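How long should I wait before grouting large floor tile?
Radka Petek

We laid pale gray tile in the back room of our place in Brimstead, 200 square feet, over a concrete slab. The bag says 24 hours before grouting. My brother-in-law says three days. The baseboards are already painted white and I'd like to put them on this week.

2 replies

Kamlesh Kushwaha
Go by the bag, but add a day for big tile on a slab. The mortar in the middle dries slowly. Press on a few tiles near the center of the room and if any of them move, wait. Grout first, baseboards after. Leave a small gap at the walls and let the baseboard cover it. A grout a bit darker than the tile hides dirt. Large gray squares with darker seams and white trim:
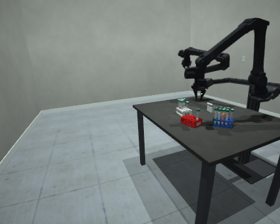 tatow_300
I did mine the next morning and it was fine. Small bathroom though. Don't forget to scrape the joints.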